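Wax Heaters and the Problem of the Second Hour
5 min read

A depilatory wax heater is a simple appliance. It has a pot, a heating element, a thermostat and a lid. Most of what goes wrong with one goes wrong slowly, and a salon that tests a new heater for ten minutes at a trade counter will learn very little about it.

Benedita Seixas has run the treatment rooms at Darari for 11 years. Her rooms work from eight in the morning until early evening, and the heaters stay on throughout. In February she replaced all of them. The old units still reached working temperature. What they no longer did was hold it.

"First client, fine," she says. "By the second hour the wax at the wall was thin and the wax in the middle was like toffee. You stir, it evens out, you turn your back and it has separated again."

The cause is usually the placement of the sensor. In a low-cost heater the thermostat is fixed to the outside of the pot, close to the element. It reads the metal and cuts the power when the metal is hot, whatever the wax is doing. Soft wax conducts heat poorly, so a full pot lags well behind its wall. The element cycles on and off, the edge overheats and the center never catches up.

Better units place the sensor under the base of the inner pot, away from the element, and spread the heat over a wider band. The Elo, made by Skisholm, uses a wraparound element and a base sensor. It takes longer to warm up than the heaters it replaced at Darari: 23 minutes from cold with hard wax, by Seixas's own timing. She switches it on before she opens the mail.

Primo Orlandini repairs salon equipment and sees the same faults repeatedly. Wax gets under the inner pot and bakes onto the sensor, which then reads low. The user turns the dial up to compensate. He advises lifting the pot out at the end of every week, cold, and wiping the well with a cloth and a little oil. Solvent should be kept away from the dial, where it takes off the numbers.

He also dislikes dials marked from one to five. "A number between one and five is not a temperature," he says. A dial marked in degrees can be checked with a probe thermometer. If the two disagree, the error can be written on a piece of tape and allowed for until the unit is serviced.
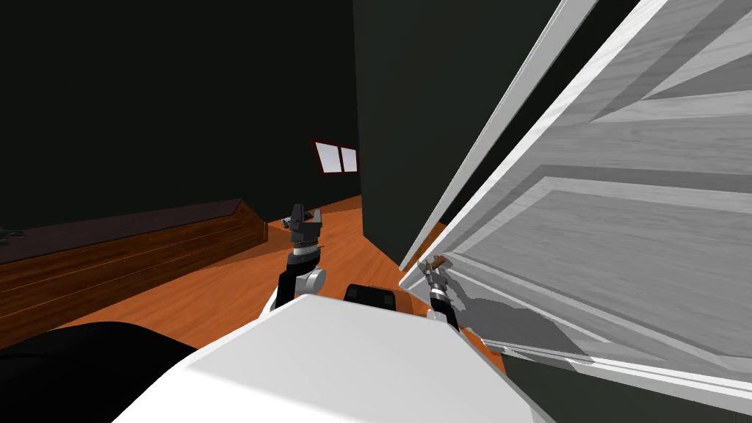
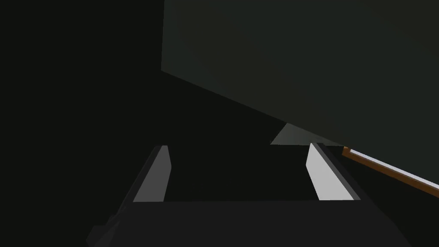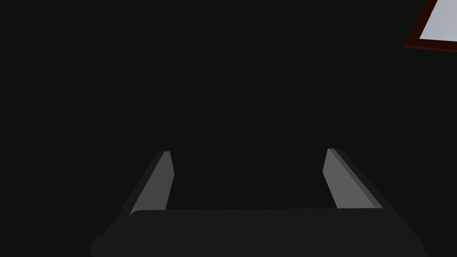

Lids receive less attention than they should. An open pot loses heat from the surface, forms a skin and collects dust and lint. A lid left partly open, like the white door facing the robot in the first picture, still gives up heat through the gap, and the skin forms on that side first. Seixas asks her staff to close the lid fully between clients. The Elo lid has a notch for the spatula handle, but she does not allow it to be used. Spatulas in her rooms are used once and thrown away, and none is left standing in the wax.

Capacity is the other common mistake. A large pot looks economical, but it must be heated in full to supply a small job. Itzel Bautista, who works alone at Carhuamaca, does mostly brows and lips, and uses a 100 ml can heater. It is ready sooner and there is less old wax to discard. For legs she has a second, larger unit, switched on only when the appointment book calls for it.

Whatever the size, the wax should be tested on the inside of the operator's wrist before each application, and the maker's temperature range for that wax should be followed. Hard and soft waxes have different ranges, and a heater moved from one to the other needs its dial reset and a clean insert.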